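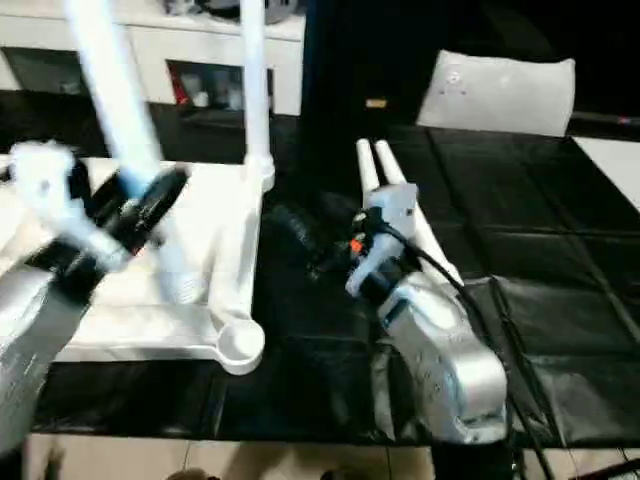

A white plastic rack with a round cup holder at its front corner.

Grovatbridge kitchen refund scheme leaves buyers waiting

03/04/2023

Shoppers in Grovatbridge who signed up to a "buy now, return whenever" offer on small kitchen goods are being told to wait up to 60 days for their money, despite a leaflet that promised it in five.

The offer is run by Wondetti, which opened its shop on the high street last year and sells racks, drainers, storage tubs and the like. Customers pay 2 pounds on top of the price of each item and can bring it back at any time, for any reason, for a full refund. The firm calls this "peace of mind". Since shoppers already have rights if goods are faulty, it is fair to ask what the extra 2 pounds buys.

Not speed, so far. The town's advice centre says it has logged 176 complaints about the scheme, most of them over late payment. Others concern items turned down at the counter for being "marked" or "used", words which do not appear anywhere in the leaflet.

Wondetti blames its payments handler, Flasach, for what it describes as a short-term backlog. Flasach says it pays out when it is told to and has no backlog at all. Both statements were sent to this newspaper on the same afternoon. They cannot both be right, and neither firm would answer a follow-up question about how many refunds are still owed.

A review of the scheme, paid for by Wondetti and carried out by the consultancy Selvanayagam, found that customers were "broadly content". The summary runs to five pages and does not say how many customers were asked, or when. A request for the full report was refused on the grounds that it contains business information.

The shop says new rules will come in before the end of April. Buyers will get a text message when an item is accepted and a second when the money is sent. There is no mention of a deadline for the second message, and the 60-day limit stays in the small print - at the foot of the back page, below the opening hours.

Trading standards officers say they are aware of the complaints but have not opened a formal case. Anyone still waiting is advised to keep the till receipt and the returns slip, and to put their complaint in writing. Those who paid by card can also ask their bank about getting the money back that way.

Wondetti was still signing up new customers at the till this week. The leaflet on the counter still says five days.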